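How a Comic Book Hero Gets a Secret Identity
A guide for readers ages 8 to 12

Many heroes in comic books lead two lives. In one life they wear a costume and use a made-up name. In the other they go to work, buy groceries and answer to the name their parents gave them. The second life is called a secret identity.

Why keep a secret?

Writers give several answers. A hero may want to protect family members from villains. A hero may also wish to have a quiet life when the day's work is done. In some stories the law does not allow masked heroes at all, and the secret keeps the hero out of jail.

Secrets are useful to the writer as well. When a reader knows something that the other characters do not, even a plain conversation at breakfast can become exciting.

Who makes the comic?

Most comic books are made by a team. The writer plans the story and writes the words. The penciler draws each page lightly, and the inker goes over the lines in black. The colorist adds color, and the letterer places the words in the balloons. 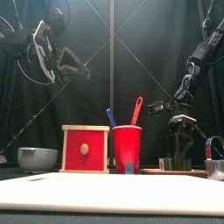 Each member of the team must remember the secret. If the hero has a scar on the left hand, the scar must appear with the costume and without it – unless gloves cover it. Artists often keep a model sheet, a page of drawings that shows the character from the front, the side and the back.

An example from our reading room

The library's own comic, Skurkwood, was written by Azucena Barrera and drawn by Torquil Gourlay. Its hero, Zasus, is a night guardian who can walk through walls. By day she is a clockmaker named Ranitz. Only her neighbor, Shabalala, knows the truth, and he learns it by noticing that her shop door is never unlocked in the morning.

Words to know

Alter ego: a character's other self.
Continuity: keeping the facts of a story the same from one issue to the next.
Panel: one box of art on a comic page.

Visiting the collection

The Children's Reading Room holds up to 400 comic books. Readers may borrow three at a time. New issues are placed on the shelf each September.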